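Niletti Haverford desk, light wood finish
Reviewed 9/22/22

I don't trust furniture listings that use the word "heirloom" for something that ships flat. The Haverford listing uses it twice. I bought one anyway, mostly on price, and mostly after the Vakorside desk I wanted went out of stock until October.

The box arrived with one crushed corner and no damage inside. Assembly took me most of an evening. The instructions are drawings only, and step 6 shows the crossbar facing the wrong way, so I put it on, took it off, and put it on again. The bolts for the legs are fine. The little cam locks for the back panel are the usual soft metal, and one of them rounded off before it was tight. Niletti sent a replacement without an argument, and I'll give them credit for that.
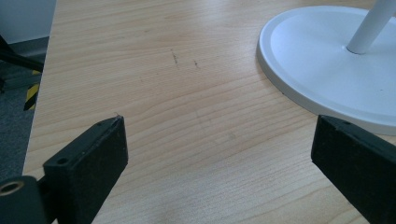

My main worry was the top, having been burned before by a Costunari desk whose surface looked like a photocopy of a tree. Niletti talks up its "natural character" and I expected the same flat, repeating print. It's better than that. The grain is long and a little wavy, running on a slant between honey streaks and paler cream, and from a chair I find it pleasant enough. The finish does have a sheen where light falls on it, even soft light. If you are hoping for the dull, oiled look in the catalog, I don't think you'll get it. I have moved my lamp twice and still notice it.

As for the claim that it resists "everyday scratches," I am not convinced by any company's idea of every day. I've used mine for 4 months with a keyboard, a mug and a stack of folders. No marks so far that bother me, but I also use a coaster and I don't drag things. A family with kids doing homework on it would be a fairer test than I am.

Wobble: a little, side to side, if you type hard. Tightening the legs again after the first week helped and didn't cure it. The drawer is shallow and sticks on the right when it's full.

Would I buy it again? At the sale price, probably. At full price I'd wait for the Vakorside to come back and compare the two in person. The word "heirloom" should come off the page either way.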